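Ticket 847: Ginadel gift register, declarations not reaching compliance queue
Site: Gurnmont. Status: resolved.

Declarations of hospitality to customs officers saved as drafts. 11 affected.

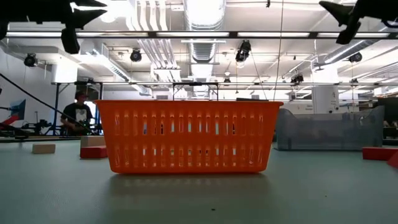 Does a draft count as a declaration?
Only submitted entries count under the anti-bribery policy. Resubmit with the original event date.

Cause: approver field blank after the Skodimier import. Rule 6 remapped, drafts released at 14:20.
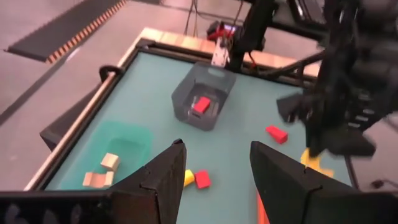

Follow-up
Check Mohamedi entries for the same fault.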